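Many people in my office say that renter's insurance is wasted money. I do not agree with them. My colleague Bindu Ramasamy paid every month and felt a little foolish, until a pipe broke above her apartment in October. The repair of her things cost 1711 dollars, and she paid only the first 546 herself.

My complaint is about the language. A policy should say in plain words what is covered - and what is not. I read mine from Gelard two times and still had to call them about electronics. If a company wants our trust, it should write for the person who pays, also when this person learned English late, like me.

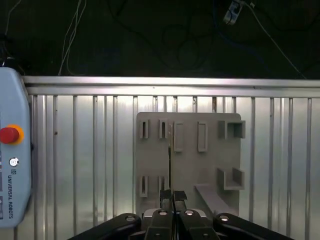
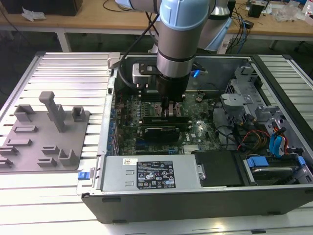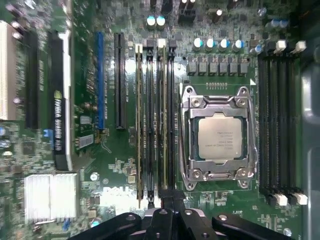
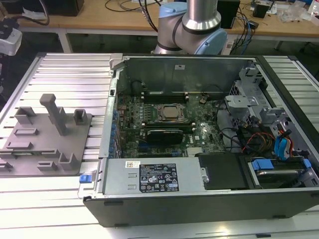 Last picture: a Dell desktop tower with the side panel removed.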